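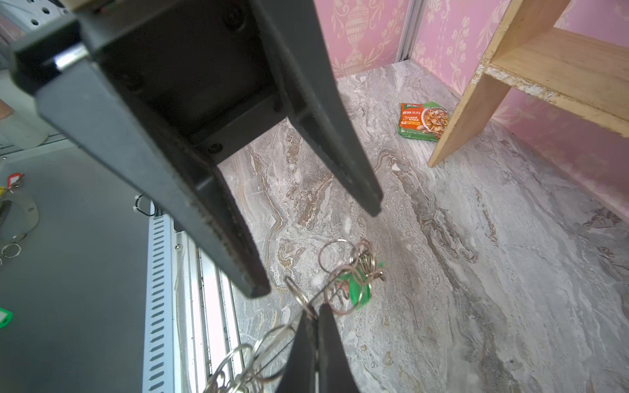 Slide 1. Good morning, and thanks for coming. My subject is key control in rental housing, meaning who holds a key, how it gets signed out, and what it costs when one goes missing. I manage the Lakthorpe office, and we look after 1,563 units, most of them in older buildings with metal keys. When rings get tangled together the way the ones on the screen are, a person in a hurry takes the whole bunch. Then the log says one apartment and the bag holds several.

Slide 2. Where we started. Every building had its own habit. Randton used a paper book at the front desk. Leclerc used a drawer. If a plumber came at seven, whoever was in the office handed over a ring and wrote it down later, or forgot to. Pause here and ask how many people in the room still use a drawer.

Slide 3. The cost. Last April we lost a master at Leclerc and had to change 40 locks. The bill was a little over $2,000 in parts, before labor. Tenants had to be home to get their new keys, and some of them took time off work. Don't rush this slide.

Slide 4. What we changed. One ring per apartment. A tag with a code on it and never the address. The code list stays in a separate locked file. Contractors sign for each ring and return it the same day. Masters don't leave the building.

Slide 5. Software. We moved the log to Kistora in the spring. It sends a reminder at 4 p.m. for anything still out. You can do the same with a spreadsheet if someone checks it every afternoon. Skip the screenshots if we're running behind.

Slide 6. Things that still go wrong. Tags break. Tenants change their own locks and don't tell us. New staff put two rings on one hook when the cabinet is full, so we now keep 20 spare hooks in each office.

Slide 7. Questions. The sign-out form is on the back table. Someone usually asks about electronic locks: we have them at one building, and I can talk about battery changes after the session.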